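Ticket 774
Subject: Living room TV drops off the network every hour, rest of the apartment is fine
Status: Resolved
Priority: Normal
Building: Seixas House, Ista Street side
Assigned to: Tyson Melnyk

Original report

The streaming box in the living room loses its connection while we're watching. The picture freezes, then we get the "No network" screen with the gray cloud on it. If we leave it alone it comes back after a few minutes. If we go into settings and reconnect by hand it comes back right away. It has been doing this since the router was changed in April. Phones and the laptop stay connected the whole time, including in the living room.

The box is a Sivosex, the small one with no screen on the front. The router is the Duretti that came with the building service. I already turned both of them off and on, and I deleted the wireless network from the box and typed the password in again. It worked for the evening and then went back to the same thing.

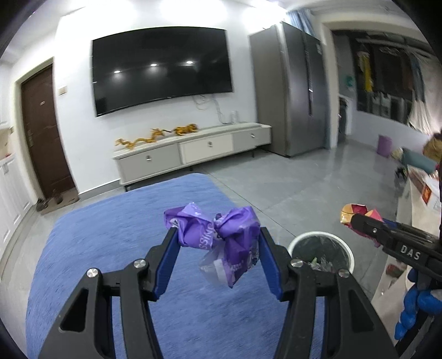 It happens on every app, including the weather one. The old router was in the same spot in the hallway and we never had trouble with it. I have not changed anything in the Duretti settings, I only have the sticker with the password.

First reply

Thanks for the details. A few things to check before I schedule a visit:

When the gray cloud comes up, open Settings, Network, Status and write down what it says next to Address. It will be a row of numbers or it will be blank.

Note the time of each drop for one evening. Exact minutes help.

Leave the box on the same network name the whole time. The Duretti puts out two names, one ending in -5. Please use the one without the ending for this test.

Don't reset the router to factory settings. It wipes the building profile and you would be without service until we load it again.

Resident reply

Drops at 7:04 pm, 8:04 pm and 9:05 pm. The address is blank every time. Signal bars are full every time. I was on the name without the -5.

Also tried my neighbor's box, same model, on our network. It did the same thing at 10:05.

Notes (TM)

Drops are 60 minutes apart. Interference and weak signal don't keep a schedule like that, and the bars are full, so I'm not looking at placement. Blank address at the time of the drop points to the address lease.

Pulled the router profile remotely. Lease time on the Duretti is set to 60 minutes. The previous router model used a full day. The short lease came in with the building profile and applies to every apartment on the new hardware.

A short lease by itself should be harmless. A device is supposed to ask for a renewal at the halfway mark, so the box should be asking after 30 minutes and never reach the end. Phones and laptops on this network do that, and I can see the renewals in the router log. The Sivosex sends no renewal request at all. It holds the address until it expires, drops, waits, then starts over as a new device. The neighbor's box doing the same rules out a bad unit.

Checked the software version on the resident's box over the phone. It is one behind. The release notes for the newer version mention "network stability" and nothing else.

Steps taken, in order

Updated the box. Update would not finish on wireless, it failed partway when the lease ran out. Resident ran a network cable from the hallway to get through it. Restarted.

Result: drops continue at the same interval, on cable as well as wireless. That confirms it has nothing to do with the radio side.

Turned off the power saving option on the box (Settings, System, Quiet Standby). I have seen this option stop background network activity on other brands.

Result: no change.

Reserved a fixed address for the box on the Duretti. This gives it the same address every time, so reconnecting was faster, a few seconds instead of minutes. The picture still froze.

Changed the lease time on this one router from 60 minutes to a full day.

Result: no drops that evening or the next. Resident confirmed a full movie with no freeze.

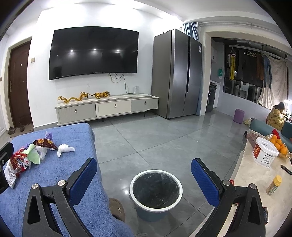
Seixas House Resident Network Support

The lease change was applied to the one apartment first and left for 3 days before anything else was touched. The reservation was removed partway through so that it wouldn't hide a problem, and the box stayed connected without it.

After that the building profile was edited and pushed to all the new routers overnight. Each router restarts when it takes the profile, and service is out for about 3 minutes while that happens. Residents on the late shift may have noticed it. One router on the top floor did not take the push and was loaded by hand the next morning.

Why the lease was short in the first place: the profile was copied from the lobby and laundry room network, where people come and go and addresses need to be freed up quickly. It makes sense down there. An apartment has the same handful of devices all year and will not run out of addresses.

The guest network in the lobby keeps its 60 minute setting. If anyone brings a Sivosex box down to the lounge TV they will see the same drop, and the answer is to use the wall jack on the apartment side, left of the fireplace. The jack on the right is on the guest network.

Reported the missing renewal to Sivosex through their web form and attached the router log. They sent an automatic receipt. I will add their answer to this ticket if one comes.

If you have the same problem

Check your router's label first. If it is the Duretti, you already have the new profile and the drop should be gone. Restart the box once so it picks up a fresh address.

If you own your own router behind ours, look for a setting called lease time or address time in its menu and raise it. Some models show it in seconds. Ask us before changing anything else on that page, particularly the address range.

If your drops are at random times, or other devices lose the connection too, it's a different problem. Open a new ticket and list the times. Please don't reply to this one, replies to closed tickets go to a mailbox that is checked once a week.

Resident reply

Still working. You can close it. Do I leave the cable in or go back to wireless?

Reply

Either will work. If the cable crosses the hallway floor I would take it up and go back to wireless. Closing.

Closed by: T. Melnyk
Cause: Address lease too short for device that does not renew
Fix: Building profile changed
Related tickets: none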